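FOR IMMEDIATE RELEASE
September 24, 2019

Wevport Fruit Exchange Returns for a Second Season, With Longer Hours and Fewer Lemons

WEVPORT – The Wevport Fruit Exchange, which moved 2355 pounds of backyard produce from people who had too much of it to people who had none, will reopen next month in the old ticket hall on Halik Street. Residents with a productive tree and a guilty conscience are invited to sign up now.

The Exchange works on a simple principle. A household with an orange tree has, for most of the year, no oranges, and then for a few weeks has all of them. During those weeks the neighbors stop answering the door. Last season the Exchange gave those households somewhere else to go, and 646 of them went.

"My first idea was a website," said Imani Zamora, who started the Exchange after finding a bag of grapefruit on the passenger seat of her unlocked car. "My second idea was a table. We went with the table, and the website can wait until somebody asks for it."

Nobody has to bring fruit in order to take fruit. Those who do bring it are asked to pick it the same day or the day before, leave the leaves at home, and keep anything bruised in a separate bag. Bruised fruit goes to the marmalade kitchen, where it is treated with more respect than it got in the car.

New this season:

Evening hours. The hall will stay open until 8 p.m. on two evenings a week, in response to requests from people with jobs.

A vegetable shelf. The rules last year said fruit only, and were defeated early by the tomato, whose supporters had read up on the subject. The Exchange has conceded the point. Tomatoes are now welcome on either shelf. Cucumbers, peppers and squash have a shelf of their own, and zucchini will be accepted in quantities a reasonable person could carry in one hand.

Home pickup. Solurow, the local delivery cooperative, will collect from addresses inside the town limits where the picker can't easily get to the hall. Pickups must be booked a day ahead. Drivers will not climb the tree.

A lemon limit. Each household may leave up to 20 lemons per visit. The limit will be reviewed in December, by which time the organizers expect to have found a use for the ones they still have.

The season will open with a shared table, to which everyone is asked to bring a plate of whatever is ripe at home. There is no theme and there are no prizes. Last year's attempt at prizes produced a dispute over the word "heirloom" that is still going on in at least one family. A plate with a couple of oranges, a tangerine and a tomato on it will do very well, and it doesn't need to be full. 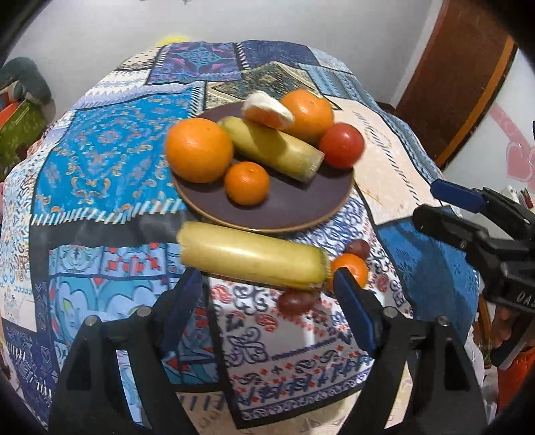

Too many people stay home because they think their fruit isn't pretty enough, according to Kadri Jaunzems, and the ugly oranges are the ones that taste of something anyway. She would like to see more of them on the table this year, along with fewer apologies.

The marmalade kitchen, run by Wubit Gebreyes, turned out 700 jars last season and sold every one of them to pay the rent on the hall. It will double its cooking days this year. Gebreyes is looking for people who can slice peel thinly for two hours and hold a conversation at the same time. Experience is useful but has been known to lead to opinions, and the kitchen already has a settled recipe.

"People come in and tell me their grandmother added ginger," said Gebreyes. "I'm sure she did. There's no ginger in this one."

Tree owners who have more than they can pick may also ask for the picking crew, led by Gregor Hepburn, a retired roofer. The crew brings its own ladders, bags and long-handled pickers. In the usual arrangement a third of the crop stays with the owner and the rest goes to the hall, though Hepburn reports that most owners ask if they could possibly keep less.

The crew will not pick from trees that hang over a neighbor's fence unless both sides agree in writing. The Exchange has learned a good deal about fences in the past year and would rather not learn any more. A one-page form is available at the hall and has room for two signatures and a short note. Several of last year's notes were not short.

The ticket hall has been leased for the full season from Antoniadis Properties. The roof has been repaired over the apple end. Visitors should use the side entrance, as the front doors open only from the inside and only when they feel like it. There is parking behind the building and a rack for bicycles. Bring your own bags and boxes. The Exchange keeps a few spares but would like to remain a fruit exchange and avoid becoming a box exchange, a fate it came close to last spring.

"We had a good first year, mostly by accident," said Njoroge Muriithi, who keeps the schedule. "This year there's a plan. It's on one sheet of paper and it's taped to the wall, so if you see something wrong with it, there's a pencil on a string."

Households that took part last season will stay on the list and need do nothing. New households can sign up at the hall on any open day by giving a name, a street and a list of what they grow. People who grow nothing should write "nothing," and are the reason the whole arrangement works.

Anyone who left a blue enamel colander in the kitchen last season is asked to come and claim it. It has been used a great deal and the kitchen has grown fond of it.

About the Wevport Fruit Exchange
The Wevport Fruit Exchange is a free community produce swap in its second season. It accepts homegrown fruit and, under protest, vegetables. It does not accept store-bought fruit with the sticker peeled off, and it can tell.

Press contact
Njoroge Muriithi
Wevport Fruit Exchange, Halik Street, side entrance
Interviews can be arranged during open hours. Reporters who visit will be offered lemons.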